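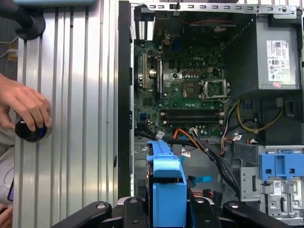 Photo: Tarko Picture Desk

What I've been up to

The week started with a trip to Grekness to return the boots. I had been putting it off for most of the month, and the store only gives you 22 days, so 8th February was the last chance. They took them back without asking for the box. I spent the refund on two pairs of wool socks and a soup at the place next door, which has changed its bread and is worse for it.

I read most of the afternoon when I got home. The book is a long family novel set on a ferry line, 51 chapters, and I am somewhere past the middle. I like the grandmother and skip a little when the brothers argue about money. I plan to finish it before the library wants it back, but I also planned that with the last one.

My sister called in the evening and we talked for around 8 minutes before her oven timer went off. She is making the same lasagna every weekend until she gets it right. This one had too much nutmeg. We settled that I will go up to Stornance to see her in March, when the trains are back to normal, and that I will bring the big suitcase so she can send home the quilts our mother left there.

The next day it rained and I stayed in. I cleaned out the hall closet and filled two bags for the thrift store. I found the gray scarf I had accused a coffee shop of losing, so I owe them a visit at least. Lunch was eggs. I watched three episodes of the baking show with the mean judge and fell asleep during the fourth, so please don't tell me who went home.

Dinner that night was at Riquelme with the choir people. We had the corner table again and shared the rice dish, the peppers and something with chickpeas that I would order by itself next time. Half the table wants to drop the Latin piece from the spring concert. I voted to keep it. The altos are fine with it, and it is the only one I know by heart. We were home by ten.

Otherwise it has been quiet. My knee is better on the stairs. The amaryllis has a second stalk, and I turned the pot so it would stop leaning toward the window. I still need to book the dentist and answer two of your emails from last time, including the one about the plum jam recipe. It uses less sugar than you would think, and I will type it out for the next issue.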